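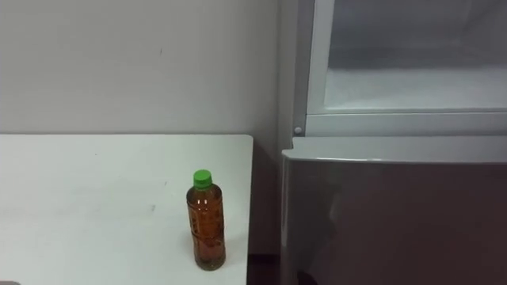 # Home testers wanted for the Lerka kitchen helper

Mavura is looking for 27 households to try out Lerka, a two-armed kitchen robot on wheels, before it goes on general offer. The trial lasts three months and starts in April. Testers are paid.

Lerka is meant for ordinary jobs between the table, the worktop and the fridge. It puts drinks and food away, fetches them when asked and clears a table after a meal. A tall bottle near the edge of a table, next to a fridge, is a typical starting point for one of its tasks. We have tested these jobs in our own kitchen and now need to see how the robot copes in other people's.

## What you would do

- Use Lerka for at least 3 tasks a day, five days a week. You choose most of them. A few will be set by us.
- Fill in a short form each evening on your phone. It takes a few minutes.
- Keep a note of anything the robot drops, spills, puts in the wrong place or refuses to pick up.
- Let one of our engineers visit once a month. Visits last up to two hours and can be in the evening.
- Join a phone interview at the end of the trial.

You do not need any technical knowledge. At least half the places will go to people who have never used a robot at home, including a robot vacuum cleaner.

## What your kitchen needs

We can adapt to most layouts, but the current version has some limits.

- The floor must be level, with no step between the table and the fridge.
- Lerka is 52 cm wide at the base and needs a clear path a little wider than that. It cannot squeeze between a table and a fridge door that is standing open.
- The fridge must be freestanding or have a handle or lip that can be gripped from the front. Push-to-open doors do not work yet.
- Table height should be between low desk height and normal dining height. Bar tables are too tall.
- You need one wall socket for the charging dock and home wi-fi that reaches the kitchen.

Glossy doors and glass panels are welcome. So are see-through bottles and jars, as we want more results with them. Please say in your application if you have either.

## What Lerka can't do

Please read this before applying, as some people who joined our first trial expected more.

It does not cook, cut food or handle anything hot. It does not open screw caps or ring pulls. It will not carry an open cup, and it is slow: fetching one drink from the fridge takes a couple of minutes. It should not be relied on by anyone who needs help with eating, drinking or medicine.

## Payment and equipment

Each household receives £882, paid in three equal parts at the end of each month. If you leave early you keep what has been paid up to then. We cover electricity through a small fixed sum added to the last payment.

The robot, dock and tablet remain the property of Mavura and are collected at the end. Testers who complete the trial can buy a Lerka at a reduced price later on, with no obligation. Damage to crockery, floors or furniture caused by the robot is covered by us. Report it within two days and include a photo.

## Cameras and privacy

Lerka has a camera in its head and one on each wrist. They record only while it is carrying out a task, and a light on the front shows when they are on. Recordings are seen by the trial team and are not used in advertising. Everyone aged 16 or over in the household has to sign the consent form. You can ask for any recording to be deleted, during the trial or afterwards.

Households with children under five cannot take part this time. Cats and dogs are fine, but tell us about them.

## How to apply

Ask for the form at our front desk or through the trials page on the Mavura site. We need:

1. your name, postcode and the number of people at home
2. two photos of the kitchen, one showing the fridge and one showing the table
3. the width of the narrowest point between them
4. the times of day when someone is usually in

Filipa Godinho handles applications and will reply either way. If your kitchen looks suitable, Wiremu Tamihana will arrange a short visit to measure up and answer questions about the robot. Questions about payment or consent go to Ornella Guerra. Phone lines are open from 9 am to 4 pm.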